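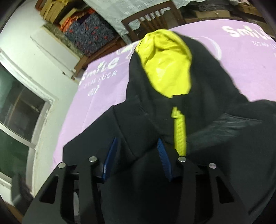 Casaco preto com capuz, forro amarelo

Tópico: Reimpermeabilizar casaco com forro – lavagem ou spray?
Secção: Equipamento e manutenção

serra_norte
8 de fevereiro de 2020

Tenho um casaco de três estações, exterior preto, forro amarelo, membrana de poliuretano colada ao tecido exterior. O forro é solto. O tratamento repelente (DWR) deixou de funcionar nos ombros e na parte superior das mangas: a água já não forma gota, o tecido escurece e fica pesado ao fim de meia hora de chuva moderada. Não há entrada de água pelas costuras, verifiquei com o casaco do avesso no chuveiro.

Comprei dois produtos, o Helasby de lavagem e o Kaplan em spray. As instruções contradizem-se. O primeiro diz que serve para qualquer peça técnica, o segundo diz que não se devem usar produtos de imersão em peças com forro. Qual é a prática corrente aqui no fórum?

Peso do casaco: 840 g seco. Três invernos de uso, lavado duas vezes com detergente comum.

tolda_e_meia

Antes de escolher o produto, lava bem a peça. Duas lavagens com detergente comum deixam resíduo de tensioactivo, e o tensioactivo faz exactamente o contrário do que pretendes: baixa a tensão superficial e a água espalha-se. Em metade dos casos que aparecem nesta secção, o DWR original ainda existe e só está coberto.

Sequência que uso:
– limpar a gaveta da máquina
– fechos fechados, velcros fechados, cordões soltos
– sabão técnico, 30 graus, sem amaciador, centrifugação baixa
– enxaguamento duplo
– secador em temperatura baixa, se a etiqueta permitir

Só depois disto se testa com água. Se voltar a formar gota, guarda os dois frascos.

quilha77

Concordo com a lavagem prévia, discordo do resto. Com três invernos e zonas de alça de mochila, o tratamento dos ombros foi-se por abrasão. O calor reactiva o que lá está, não repõe o que saiu. Vai ter de aplicar produto.

Quanto à pergunta original: spray. Num casaco com forro solto, a imersão trata também o forro, e um forro repelente deixa de absorver e distribuir a transpiração. O resultado é condensação a escorrer por dentro, que muita gente confunde com falha da membrana.

fiodeprumo

Essa do forro repete-se muito e nunca vi medições. Usei imersão em dois casacos forrados e não notei diferença de conforto. O spray, pelo contrário, dá cobertura irregular. Nas costuras e debaixo das palas fica sempre tecido por tratar, e é por aí que começa a encharcar.

quilha77

Medições de laboratório não tenho. Tenho um Fenitz forrado a malha que tratei por imersão e que passou a pingar pelos punhos em subida. Lavei-o duas vezes com sabão técnico e voltou ao normal. Um caso só, vale o que vale.

A cobertura irregular resolve-se com técnica: peça húmida, pendurada, spray a um palmo de distância, esperar dois minutos e passar um pano para retirar o excesso. Repetir nos ombros e no capuz.

tolda_e_meia

O tipo de forro interessa. Malha ou rede absorve, tafetá liso quase não absorve nada e a diferença deve ser pequena. Pode ser essa a explicação para terem resultados opostos. O teu Fenitz é malha. E os casacos do fiodeprumo?

fiodeprumo

Tafetá, os dois. Admito que a comparação não é directa.

serra_norte

O meu é tafetá no corpo e nas mangas. A etiqueta interior admite secador no programa baixo. Vou lavar com sabão técnico e testar antes de aplicar seja o que for.

Pergunta adicional: o fecho principal está perro. Posso lubrificar antes do tratamento ou interfere?

bornal

Lubrifica depois. Qualquer cera ou silicone que passe para o tecido impede a fixação do repelente naquela faixa. Escova os dentes do fecho com água e sabão neutro, deixa secar, e no fim passa parafina sólida. Nada de óleos, que agarram areia.

Aviso sobre o Kaplan: confirma na embalagem se é base aquosa. O que tenho em casa é a versão antiga, com solvente, e mancha tecidos claros. No exterior preto não se nota, mas um forro amarelo apanha qualquer salpico. Fecha o casaco até acima e enrola o capuz para dentro, depois tratas o capuz à parte.

serra_norte

Base aquosa, confirmado no rótulo.

Lavagem feita, secador 16 minutos no programa baixo. Resultado: as costas e as mangas abaixo do cotovelo voltaram a formar gota. Ombros sem alteração. Portanto tinham ambos razão em parte. Apliquei o spray só nos ombros e na parte superior das mangas, duas passagens. Digo alguma coisa quando apanhar chuva a sério.

fiodeprumo

Regista a data. O meu último tratamento por imersão aguentou até junho, com mais de 12 saídas de chuva. Gostava de comparar com o spray em zona de alça.

hullard_fan

Aproveito o tópico: alguém usou o concentrado da Hullard? Tenho uma calça sem forro e um poncho para tratar e o frasco rende para várias peças.

quilha77

Sem forro, imersão sem problema. Nunca usei esse. Abre tópico próprio, senão isto perde-se.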